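October, evening

Finished the second pass through the simulation runs with Suryani. We have 206 episodes in the set now and she wants every one of them checked against the Kesby rules before anything goes to Paiva. I said yes before I thought about how long that takes. We got through 60.

The rule that gives us trouble is number 5, the one on camera pose. It says the head camera has to be logged at the start of each episode, and any roll over the limit has to be written down by hand in the notes. Hakim wants those episodes thrown out. I think they should stay in and be labeled. A real robot is going to have its head tilted some of the time, and a set with only level views teaches it nothing about that.

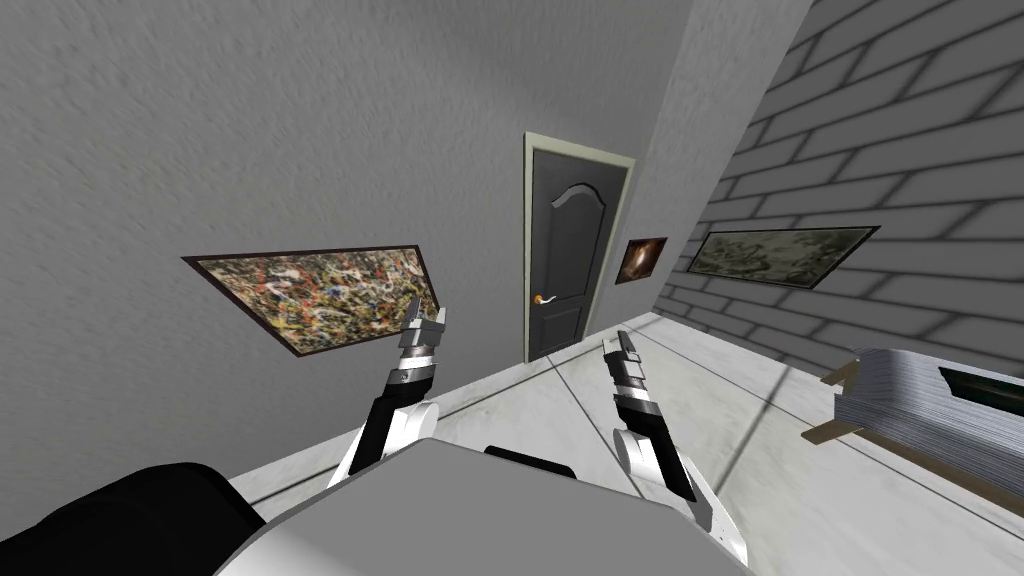

Suryani took my side in the end, but only if the label goes in the same day and has initials next to it. Fair enough. I wrote it up as a change to the rule and sent it to Rohani, who has to sign it.

Other thing we settled: door rooms get a stop distance for both arms, set before the run starts. Until now people picked their own and left it out of the notes. Episode 109 had no value at all, so I marked it as failed. Ivone ran that one and won't like it - I'll talk to her before she sees the sheet.

Lunch was late, soup again. Chibuzor asked if I could do the Flisico training next month and I told him I'd look at my dates. Need to call Mom back. Tomorrow start from 61, and ask Hakim for the old limit on roll, as the copy I have is missing that page.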